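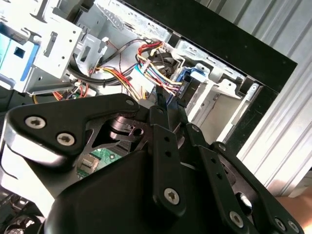

**Equipment Plan for the Computer Disassembly Line**

The Board of Kurent has approved the first stage of spending on robotic equipment for the recovery of parts from retired desktop computers. The decision, dated 29/05/2025, covers one additional arm, two grippers and a supply of replacement fingertips.

Three suppliers were invited to quote. Grutel offered the lowest purchase price but excluded installation. Le Roux included installation and a service visit, with delivery in 90 days. Finura withdrew before the closing date. Following review, the order has been placed with Le Roux.

Members asked why the plan gives so much weight to grippers. Reaching a wiring connector inside a desktop case calls for slender fingertips, and these wear out well before the arm does. The budget therefore carries a separate line of $800 for fingertips and $400 for screws, pivots and other small hardware. Neither amount may be moved to another heading without written approval.

Work on the existing station will continue during delivery. In the last financial year the station processed 1032 cases, and the same figure has been used for planning. No increase is assumed until the new arm has completed its acceptance period – a cautious position, but one the Board considers proper.

A second stage, covering a larger workbench and improved lighting, will be considered in December. Department heads who wish to propose items for that stage should submit a written request with at least one supplier quotation, a statement of yearly upkeep costs and the floor space required.

Questions on the plan should be addressed to Niloufar Kazemi, Equipment and Purchasing.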